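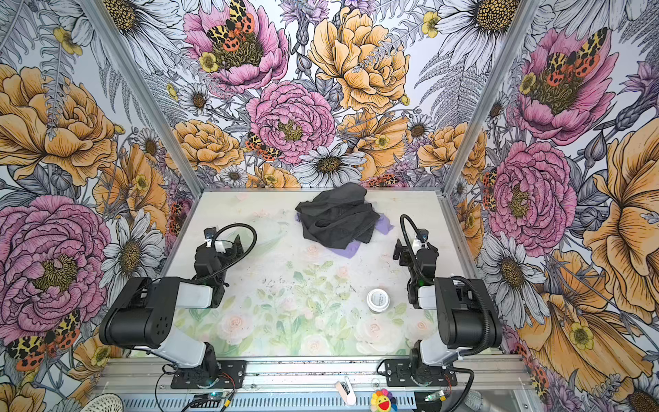 The **Nakix Cloth Challenge** is a student robotics project in which teams teach a pair of robot arms to handle clothing. It is run by the Nikden Robotics Club as part of its yearly program, and it is open to anyone at the school who has finished the club's introductory course. Entrants work with ordinary garments and try to get two arms to spread, separate, fold or stack them without a person touching the table.

The challenge is named after Nakix, the club's control software, which students wrote and still maintain. It is one of three Nikden events, along with the Uner line-following race and the Lakatos bridge build, and has become the one with the longest waiting list.

## Background

Nikden's early contests were all about rigid things: blocks, cups, pegs and holes. Students got good at them, and the club wanted a task that would stay hard for a whole school year. Cloth was the winning idea. A block has the same shape every time it is picked up, while a sweater can land in a new shape with every try, and a program that worked beautifully on Monday may have no clue what to do with the same sweater a day later.

The first season had 4 teams. The most recent one had 13, with several of them sharing practice time in the evenings.

## Workspace
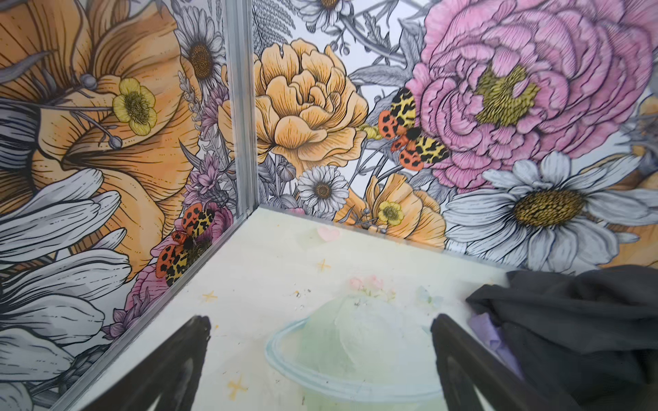
Challenge rules ask for an enclosed table, and teams are free to decorate the walls as long as the pattern stays put for the whole season. A busy background is a real test for a vision program, which has to learn what counts as cloth and what is only print. The booth used for the practice runs in this article goes all in on flowers, with big orange and pink blooms, white daisies and spotted tiger moths, while the floor has its own pale design of small yellow stars and a pink heart. Dark fabric stands out well against a floor like that. Pale fabric is tougher, and teams often spend their first weeks just getting the software to find it.

Each station has two arms with parallel grippers. A camera rides near each gripper so the program can see the cloth up close, and a fixed camera covers the whole table. The close views are the favorites among students, who like to see a task from the gripper's side — it makes it much easier to understand why a grab missed!

## Tasks

Teams choose from four levels, and most work through them in order.

1. **Spread.** One garment starts in a heap and must end up flat.
2. **Separate.** Two garments start in contact and must end up apart.
3. **Fold.** A flat garment is folded to match a drawing.
4. **Sort and stack.** Mixed pieces are folded and placed in piles by color. 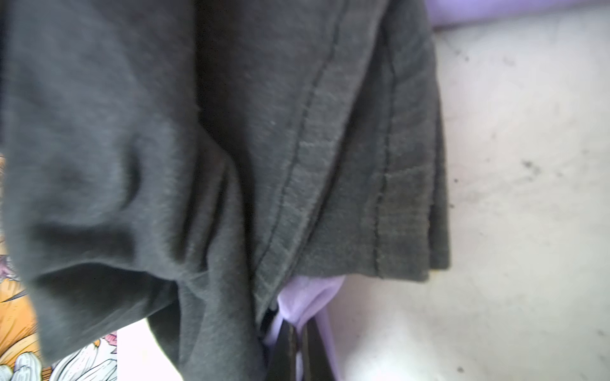 Separate is widely seen as the level where a team finds out how good its program is. The arms have to choose one layer and leave the other alone, and the layer they want may be the one underneath. A common practice pairing is a heavy dark knit with something thin and light, such as the charcoal garment here with lavender cloth showing below its hem and the gripper fingers pressed into the softer fabric. Thick seams and hem bands matter as well. They give the camera a clear line to follow, and many student programs look for an edge before they look for anything else.

## Training and practice

Most teams teach by demonstration. A student guides the arms through a task, the software records the motions along with the camera views, and the program learns from the collection. The club asks for at least 1,000 recorded tries before a team may enter the fold level. The largest set so far, built up by one team over a single winter, holds 1,528.

Recording is slow work, and the club makes it social. Students trade shifts, keep a shared log of odd failures and swap garments between stations so that no program gets too used to one shirt. The log is great reading, and new members are told to start with it.

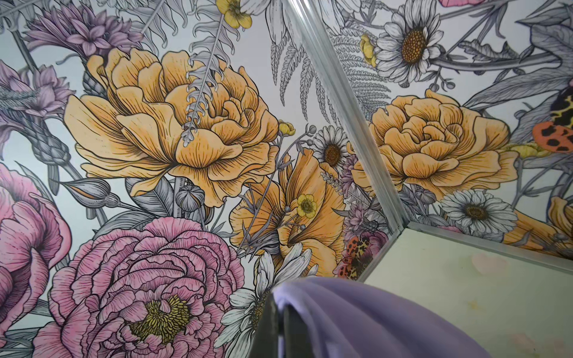
*Lavender fabric draped over a gripper finger, viewed from a gripper camera.*

## Scoring

A run is judged on the final state of the cloth, with a smaller share of points for time. Dropping a garment carries no penalty if the arms recover it on their own, a rule that rewards programs able to notice a mistake and try again. Touching the table by hand ends the run.

The final round is held in April. Teams share their recordings and code with the club afterward, and the next season's entrants are allowed to build on both.

## See also

- Nakix (software)
- Uner line-following race
- Lakatos bridge build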